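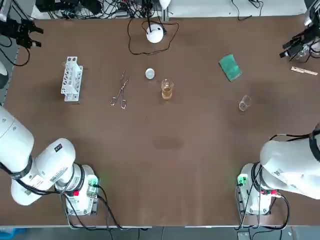

Texier Bench Cell T2
Two-arm tabletop cell for light laboratory handling

Product code: 1137-T2
Supplier: Flaleto
Page last revised: August 21, 2022

Overview
The T2 is supplied as two arms, two bases, two grippers and a cable set. The customer provides the tabletop. Both arms are the same unit and can be swapped side to side, but each must then be zeroed again and given the correct side setting in Pesia, the control software.

Mounting
Each base bolts down near a front corner of the table. Tighten the four bolts in a cross pattern, a little at a time. Do not shim a base to correct a warped tabletop — replace the top or move the base. The two bases must be level with each other before the arms are powered.

The green connector on each base carries signal only. Push the plug in until it seats, then tighten both screws by hand. The red button on each base stops that arm alone. Stopping both arms requires both buttons or the wall switch.

Cables
Leave a loop of slack between the base and the point where the bundle drops off the table. The loop must not touch the floor and must not be tied to a table leg. Gripper cables run outside the arm body and need enough slack for a full turn of the last joint. Check them by moving the arm slowly through its range by hand with the power off.

Zeroing
1. Clear glassware from the reach of both grippers.
2. Move each arm to its rest position.
3. Open Pesia and select Zero, left arm first.
4. Wait for the joint values to settle, then accept.
5. Repeat for the right arm.
6. Run the slow crossing test. The grippers should approach the center of the table without a contact warning.

If the crossing test fails on one side only, check the bolts on that base before zeroing again.

Care
Wipe the arm bodies with a damp cloth. Do not spray cleaner near the joint bands or the connectors. Gripper fingers may be wiped with 70 percent alcohol and must be dry before use.

Inspect the gripper cables every month. Replace the finger set after 4,000 cycles, or sooner if the gripping faces are rounded. The cycle count is shown in Pesia under Tools — it does not reset by itself when new fingers are fitted.

Spare parts
Finger set, angular, black
Gripper cable, left or right
Base cable bundle
Green connector plug with screws
Red stop button, complete

Trititz finger sets made before February 2022 use the older screw pattern and do not fit this gripper.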